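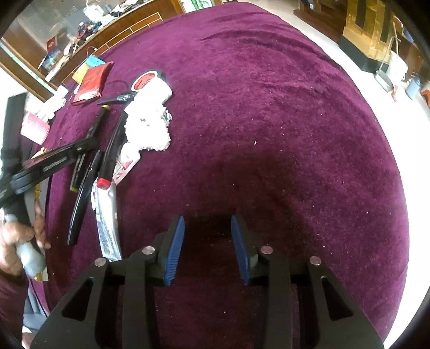 Purple velvet, July. Lint on the pile, one bigger white crumb right of center.

July, 8:40 a.m.

Started the velvet page over. The old notes were spread across two binders and half of them were for the Simard rayon that we can't get anymore, so I'm putting down only what applies to the current stock.

Shrinkage first. Cut test squares from the Clustivley cotton velvet, 50 cm on a side, selvage marked with white thread. Steamed one from the back over the needle board, left one alone. The steamed one came up short along the warp. I didn't trust my first reading and measured again after lunch, same result. Crosswise no change I could find with the steel rule. So: steam all of it before cutting, full length, no exceptions for small pieces. Rhonda has been saying this since the curtain job.

Pile direction. Chalk arrows on the back, every panel, pointing the way the pile lies smooth. For the Praduveo drapes the pile runs up, so the color reads darker from the seats. Clifford cut the first pair with the pile down and they don't match the sample. He's going to use those for the side returns where it won't show, and we recut the front pair from the second bolt. Check the dye lot on that bolt before anybody unrolls it.

Seams. Tried the walking foot and the plain foot on scraps. With the plain foot the top layer crept up to 8 mm over the length of the scrap, even with pins. Walking foot was much better but still some creep at the end. Hand basting two rows inside the seam allowance fixed it. It's slow. Longer machine stitch, loosened top tension a half turn, size 85 in the metric needle numbering was not in the drawer so I used the next one up. Need to order.

Pressing. Face down on the needle board only. I put the iron flat on a scrap to see how bad it gets and the mark did not brush out. Scrap is stapled to the back of this page.

Lint. The cut edges shed on everything. Tape roller works on the face if you go with the pile. Going against it pushes the fluff deeper. A dry rubber sponge was better than the roller on the Devov sample, haven't tried it on the cotton. The black lining picks up every bit, so keep it rolled until the velvet edges are overcast.

Storage: hang, don't fold. If a length has to be folded for the van, use tissue rolls in the folds and take it out the same day. The creases in the Devov sample are still there after steaming twice.

To do
- order needles and white basting thread
- ask Rhonda if the second needle board is still at her place
- recut front pair, pile up
- try rubber sponge on the cotton
- steam test on the lining too, never did one

3:15 p.m. Clifford checked the second bolt. Same dye lot. Recutting tomorrow.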